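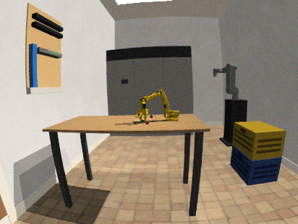

Setting up the Nedon cell, and keeping it healthy

By Bautista Iturra, 5th January
Last updated: June
Reading time: 8 minutes

Notes for my talk at Ekcombe. Please do not read them out word by word, Bautista. Speak slowly in the first part.

OPENING

Good morning. I look after one cell at Bodisum, and my talk stays with this one cell. It is a small yellow arm on a table. We call it Nedon. It picks up little blocks and puts them down again, and before it does this on the real table it must do it in the simulator. I will speak mostly of the simulated cell, for it is there that I lose the most hours.

Ask: who has a simulated cell at work? Who has opened it this month? (Wait for hands.)

THE TABLE COMES FIRST

When I build the cell again, I start with the table and leave the arm out. I put the table on the floor, I press play and I look at the legs. If the feet are a little inside the tiles, the physics engine pushes the table up, and everything that stands on it will jump. We had this fault for many weeks. I was blaming the gripper.

After the table comes the arm base. Ours sits at the right, close to the back part of the tabletop. The base must be fixed to the table and not to the world. This sounds the same and it is not the same. If somebody moves the table later, a base fixed to the world stays hanging in the air.

Tell here the story of the table moved by 2 centimetres. Keep it short.

JOINTS AND HOME POSITION

The arm goes up to a high elbow, then forward and slightly down to the wrist, and the fingers point to the table. I like to begin the work from a pose of this kind. The elbow has room, and the wrist does not need to turn much to come down on a block.

Check the joint limits against the paper that came with the real arm. Do not trust the model file. In our first file one wrist limit had the wrong sign, and the simulated arm was happily doing moves that the real one refused.

THE GRIPPER AND THE BLOCKS

The blocks are small, a green one and a red one. Small blocks are difficult. The fingers hide them, the contact area is tiny, and if the friction is too low the block slides out like soap. If it is too high, the block sticks to one finger after the release.

What I do: close the fingers on the green block, lift, hold for 8 seconds, put down, open. Then I read the block position in the log. I repeat it with the red block placed right beside the green one — this is the case which finds the bad finger shapes, because an open finger needs space too.

If the neighbour block is pushed, look first at the collision shape of the fingers. The automatic shape is often fatter than the finger that you see.

THE ROOM

People ask why we keep a full room, with cabinet, ceiling light, crates, the grey arm on its pedestal. "Is it decoration?" Partly yes. But the light throws the shadow of the arm over the wood, and our camera software, Kuruc, had to learn to live with this shadow. When I removed the room to save time, the block detection became very good, and then on the real table it was bad again.

The grey arm has nothing to do in this talk. I only check that the yellow arm cannot reach it, and that its joints are locked.

MONTHLY CARE

A simulated cell has no grease and no screws, but it gets old also. Each month I do these jobs:

Run the pick and put down 1,000 times during the night, with no person touching the settings. In June this run gave 44 dropped blocks, and the cause was a changed time step after an update. I put back the old value and wrote it in the log book.

Compare the home position with the real arm. Move the real one home, read the joint values, write them beside the simulated ones.

Save a copy of the whole cell with the version of the engine in its name.

(If there is time: show the log book page. If no time, go to questions.)

QUESTIONS THEY MAY ASK

Why not a bigger arm? Our parts are light and the table is what we have.

Can one person do it? Yes, I do it alone, but a second person should know where the copies are saved.

Do I share the files? The table and the finger shapes, yes. For the arm model I must ask Bodisum first — please write to me and I will ask.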